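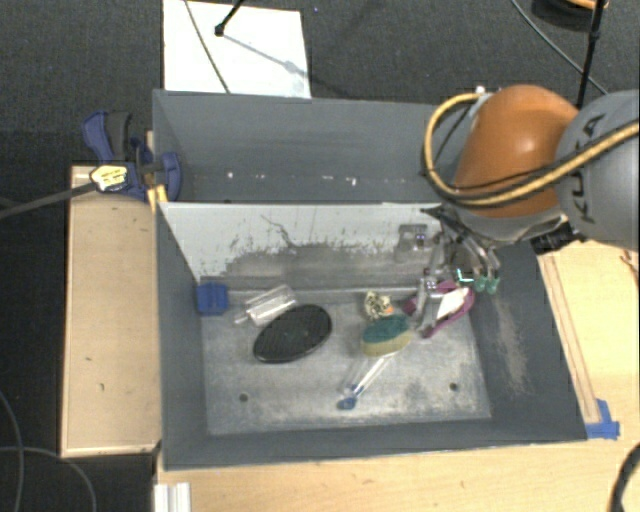

Attachment 1: gray bin with divider, small household items in the front compartment

Brinon Roleplay Boards / Help Desk
Ticket: Story posts cut short after archive move
Opened by: Sepp
Assigned to: Derek Rudd
Opened: September 2023
Status: Closed

Sepp wrote:
Several of my posts in the Siege of Esine thread stop partway through. The first one I noticed is my reply where the river guard finds the gate open. It used to run to five or six paragraphs and now it ends in the middle of the second. I write in the browser and don't keep copies, so I can't paste them back in.

The thread was in Active Stories until July, when it went into the archive with the rest of the finished ones. I don't know if the posts were short right after the move, because I only went back to read it this week. Gurix says his posts in the same thread look fine.

I have tried a different browser, logging out, and the print view. Same result in all of them.

Derek Rudd wrote:
Thanks. Please open one of the short posts, click Edit, and tell me if the missing text shows up in the edit box. Don't save it.

Sepp wrote:
Archived posts don't have an Edit button for me.

Derek Rudd wrote:
Right, forgot that. I've given you edit rights on that one thread. Reload and try again. Still don't save.

Sepp wrote:
The edit box has the whole post in it. I checked three others and they are whole too. I closed the tab each time without saving.

Derek Rudd wrote:
Good, then nothing is lost. The stored text is complete and the archive page is failing to show all of it.

I compared your posts with Gurix's. Yours break off right before a line of speech that starts with two left angle brackets. Do you use those for something?

Sepp wrote:
Yes, for when the character speaks in the old tongue. A few of us in the Esine stories do that. Gurix plays a human and never uses it.

Derek Rudd wrote:
That's the cause. The live boards treat those brackets as plain characters. The archive template reads them as the start of a tag and hides everything up to the end of the post.

I searched the archive for the same pattern. 65 posts are affected, in four threads. 40 of them are in Siege of Esine. The other three threads are by different groups and I've sent the owners a note.

Changes made:
Archive template now escapes angle brackets before the page is built.
Cached pages cleared for the four threads.
Sepp's edit rights on the archived thread removed again.

Please check the gate post and any others you remember.

Sepp wrote:
The gate post is back, and so is the council chapter. One problem left. The post where the two ships meet shows all the text but the italics are gone and I see the codes for them.

Derek Rudd wrote:
The escape step was running ahead of the formatting step. I swapped the order and cleared the cache again. Give it 30 minutes and reload.

Sepp wrote:
Italics are back. I read the thread from start to finish and didn't find any more short posts. You can close this.

Derek Rudd wrote:
Closing. If you want your own copy of the thread, use Export on the first page. It does 500 posts per file, so a longer thread will come down in parts.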